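October, late evening. Budget draft four.

Spent the morning on the equipment lines and the afternoon in the mock bedroom with the laundry task. The two are connected now, because Noemí wants every line in the request tied to something we do in that room. Fair enough. It makes for a longer document.

Where it stands. The second pair of hands is the big line. Okex quoted per hand, not per pair, which I missed on the first read. Lead time is 70 days from purchase order. If the order goes in after the review, delivery lands past the end of the folding work, so it either goes in early on the current account or gets moved to next year. Yareli prefers next year. I prefer early. We left it open.

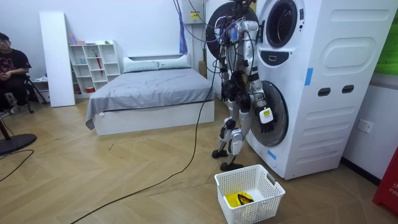

Second line is cable management. Benmoussa sells a ceiling track with a sliding carrier for 553 dollars, mounting plates extra. I had it under "nice to have" in draft two and moved it to "required" today. The alternative is a sprung reel at 165, which holds less and only pulls in one direction. Soledad ran the reel at her last job and says it was adequate for an arm on a bench. She would not use it with legs. I wrote that into the justification nearly word for word.

Third line, spare fingertips. Cheap, ordered by the bag, and always forgotten until somebody goes looking for one. Put down two bags. Door work goes on the rim of the upper drum, and I want the grip surface to be the same from the first run of a session to the last.
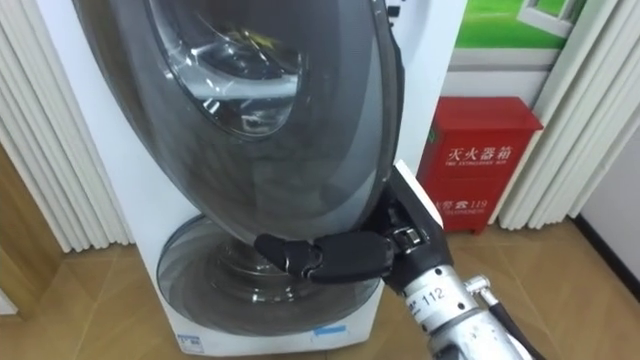
Upper door open, hand on the lower right edge. Wrist label 112.

Azucena Tovar asked whether the request should include a second appliance. Her argument is that everything we tune is tuned to one door, one hinge, one rim. I agree with the argument. The price is less of a problem than the floor space, and a used unit from Lodberg would still need delivery and someone to sign for it. Listed it as an option with no amount. Noemí will not like a line with no amount.

Also need to decide on the head camera. The current exposure setting is too long for fast arm motion indoors. Two fixes: more light, or a better sensor. Lights are cheap and can come out of consumables. The sensor from Jirnby has to be integrated, and I would put two weeks of Yareli's time against it, more if the driver is in the same condition as the last one.

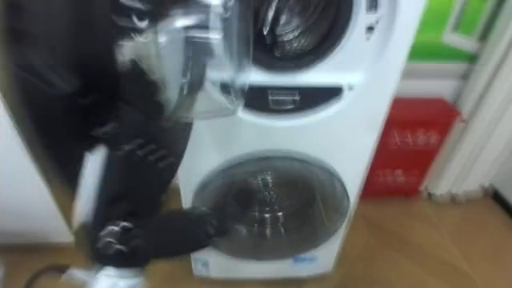
So lights first, sensor deferred. I moved it to the appendix and kept the quote, valid through the end of next month.

Labor is the part I keep underestimating. Draft three had one operator per session. Azucena Maldonado went through the session log and marked 71 entries where a second name should have been written down. I changed the line to two people per session and the total went up by more than the ceiling track costs.

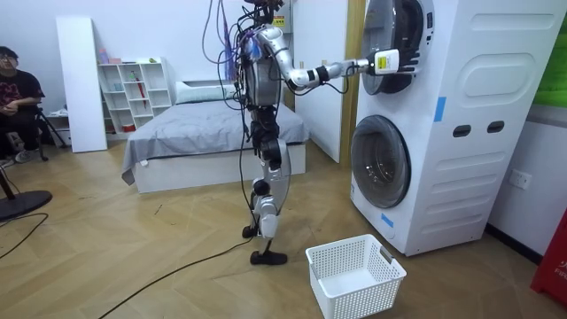
Support hardware for the fixed cameras was the last item, and I nearly left it off. The stands we use now get shifted whenever the floor is swept, and after that the calibration has to be redone. Wall brackets would end that. I checked the side views for clearance: the black tripod stands right beside the chair, and the long cable crosses the floor on that same side. Brackets on that wall would free up the corner. Four brackets, plus a drill bit that fits the anchors.

Remaining for tomorrow: get the per-hand price in writing from Okex, ask Benmoussa if the mounting plates come in the longer size, put some number next to the second appliance. Draft five goes to Noemí before lunch.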